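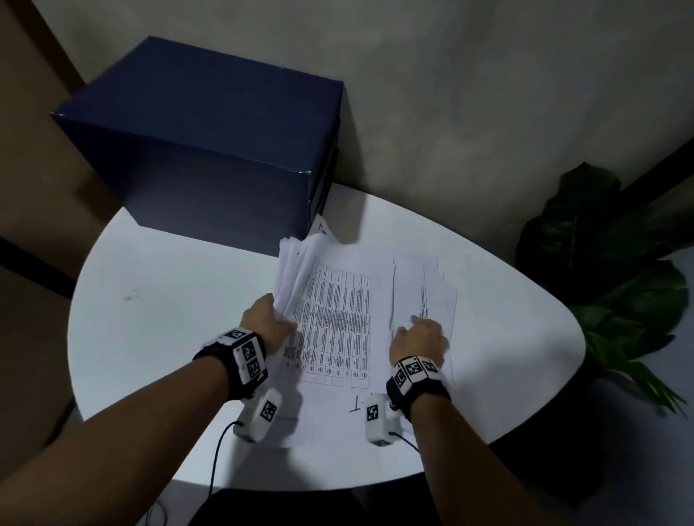
A project to teach robots the ordinary handwork of an office has passed a milestone at Bromlow, where the library of recorded paperwork sessions has now reached 3,697. The collection, called Rerura, started in April with a single desk and a short list of chores: sorting, stacking, leafing, squaring up a pile. It has grown into one of the liveliest corners of the building. People doing the recordings work with bare hands and wear a tracker on each wrist, its white blocks printed with square black-and-white markers, so that the position of each hand can be matched to the video from a camera at head height. Then they get on with the paperwork.

And paper, it seems, is a wonderful teacher. It bends, it slides, it sticks to its neighbor, and it never lands the same way twice. Ashley Catterall, who runs the recording sessions, says that is exactly why the team wanted so much of it.

"A block is a block," Catterall said. "You pick it up and you're done. But watch somebody go through a stack of printouts! One hand is lifting, the other is keeping everything from sliding away, and they're not even thinking about it. We want the system to see that over and over, with different people and different stacks."

Each session is saved as one example, with the wrist positions lined up against the video. A reviewer then goes through it and marks the moments when a hand takes hold of a page or lets go. Sessions with a dropped sheet or a second try are kept too, and Catterall is especially fond of those — a learning system that has only seen perfect handling has no idea what to do when a page slips. 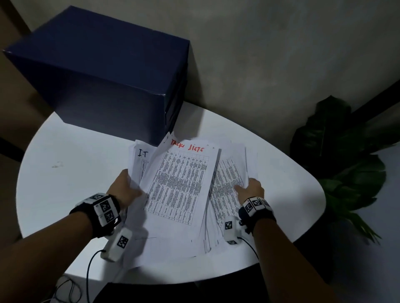
Sorting printed task lists during a Rerura recording session at Bromlow.

So far 87 people have taken part, most of them staff from other departments who come down for an hour in the morning. They get very little instruction. Left-handers are in demand, and so is anyone who reads with a thumb on the margin or has picked up odd filing habits in an earlier job.

The examples go to Zarken, the group building the learning model, which trains on them in batches of 1,000. Early versions are being tried on a two-armed test machine named Arai. It can already separate a small stack into two piles, slowly, and the team gathered to cheer the first time it managed the job without creasing a sheet. Leafing through a thick bundle is still a long way off, and Catterall is happy to say so.

Next on the schedule are envelopes, followed by ring binders, which have been requested by practically everyone on the project. Bromlow is looking for more people to record before those sessions begin, and no experience is needed. Staff who would like a turn can sign up at the front desk until 4 p.m.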